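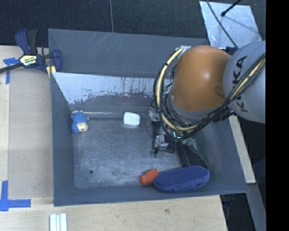

The grey metal bin with sloping sides at the Werkia sorting hall, with a KUKA arm reaching into it.

Home | News | Products | Downloads | Press contact

May
By Alina Bălan, Werkia press office

Werkia presents the Nadar bin for heavy small parts

Werkia, the maker of steel containers for workshops and foundries, brings a new open bin to the market this month. The product has the name Nadar and is made for customers who store castings, bolts and cut pieces without any packaging. It can be ordered now in 2 sizes, and the larger one carries up to 1600 kilograms.

The main change is in the shape of the walls. In our older bin, the Flallen, the walls stood straight, and the last parts always stayed in the corners. Workers had to bend deep over the edge to collect them. The Nadar has walls which slope down to a flat floor, so the parts slide toward the middle when the bin becomes empty. This was the wish we heard most often from our customers, and we have worked on it for a long time.

The first bins went to the company Daner, which produces fittings for water pipes. Daner received 56 pieces and has used them in daily work during the whole winter. We asked them not to clean or repaint the bins before our visit, because we wanted to see how the surface behaves. The metal of the floor is scuffed and the walls carry scratches, as must be expected with raw castings. The walls kept their angle, and Daner has decided to keep all the bins in service.

"A bin is a simple thing, but people stand beside it for the whole shift," says Alina Bălan of Werkia. "When the floor is easy to reach, the work is more calm. We are thankful to Daner for their patience with the first series, where the feet were still too low for some forklifts."

The height of the feet is corrected in the bins that are now on sale. The smaller size has a load limit of 600 kilograms and fits through a normal workshop door. Both sizes are delivered in grey. Other colors are possible on request, with a longer time of delivery.

Customers who own the Flallen can continue to order lids and label holders for it. The label holders fit also on the Nadar, the lids do not. A lid for the Nadar is in preparation and will be announced separately.

Drawings with all measures can be requested from the press office or from your usual sales partner. Visits to the sorting hall are possible in the morning after registration by telephone.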